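Can a machine clear the coffee table yet? A thread, because I've been chewing on this since April and my group chat has asked me to take it somewhere else.
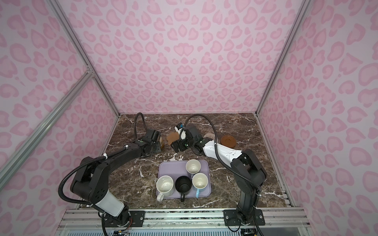

Background for anyone new: I write about chores and the gadgets that promise to do them. I own a robot vacuum, I've worn out two others, and I get very worked up about dishwashers. So when people say "home robots are five years out" I want to know which chore they mean!

Vacuuming, fine. That one mostly works, if you pick up the socks first. (Picking up the socks is the chore. I will die on this hill.)

But clearing up after coffee? Mugs on a tray, coasters back in a pile, tray to the kitchen. My kid can do it in under a minute, complaining the whole way.

Think about what's in that job though. A mug has a handle, and the handle points wherever the last person left it. Four mugs on one tray and the handles end up hanging over the edge, so now the tray is wider than the tray, if that makes sense.

And coasters are worse than mugs! A coaster is flat, it's low, and it sits on a table that might be the same color. Try picking one up off polished stone with oven mitts on and you'll get the idea.

I did try it, by the way. Oven mitts, cork coasters, kitchen counter. I ended up sliding every one of them to the edge and catching it underneath. Which is a perfectly good trick, and I'd love to know how many robots use it.

Now marble. I love marble, I would have marble everything. But all those veins! I lose my own reading glasses on a veiny countertop, and I've had eyes for a long time.

Two arms do help, I think. One holds the tray steady, the other does the loading. Or one passes to the other. I went back and forth on this with a reader who runs the back room at a cafe, and she pointed out that two arms also means two elbows, and elbows are what break mugs. Fair.

She has a shop-floor version of the same question. Her place trialed a bussing cart called the Urano, and it's a cart. It rolls over, you put the dirty cups on it, it rolls away. She liked it! It saved her staff 30 trips on a busy shift. But a person still touched every single cup.

The other one I keep getting asked about is the Yilma, from Skoltel. That's an arm on a post that unloads a dish rack. I watched one at the Grususholm showroom for most of an afternoon and it was lovely with plates. Plates all the same size, all standing up, all facing the same way.

Then somebody handed it a rack of mixed mugs and we all stood there for a bit. It got them. Slowly. One went back in the rack upside down, and the guy running the demo just reached in and fixed it like you'd fix a toddler's collar.

I came home and went through my notes from that day. 122 pieces unloaded while I was watching, mostly plates, and the mugs took up more of my afternoon than all the plates put together.

Somebody's going to ask about stains so let me get to it. Spotting a cup that needs another scrub is a separate skill from carrying it. Is that speck coffee, or is it the glaze? I hold mine up to the window and rub it with my thumb. I don't know what a robot does in place of a thumb.

My scorecard as of today, 02/10/2020. Vacuuming: yes. Carrying a loaded tray across a flat floor: yes, if somebody loads it. Unloading plates: nearly. Loading the tray from a messy table: somewhere between "I've seen a nice video" and "not in my house."

I'd take slow, too. People get hung up on speed. If it wants to spend the whole night putting away four mugs while I'm asleep, go for it! Just don't wake me up with a crash.

What I won't do is buy special robot-friendly mugs. I've been offered. My mugs are all different and half of them were presents and they're staying.

Okay, your turn. If you work with any of this stuff, tell me what your coaster success rate is. And if you've got a way to get one off a stone table without the slide-to-the-edge trick, I want to hear it, mitts on or off.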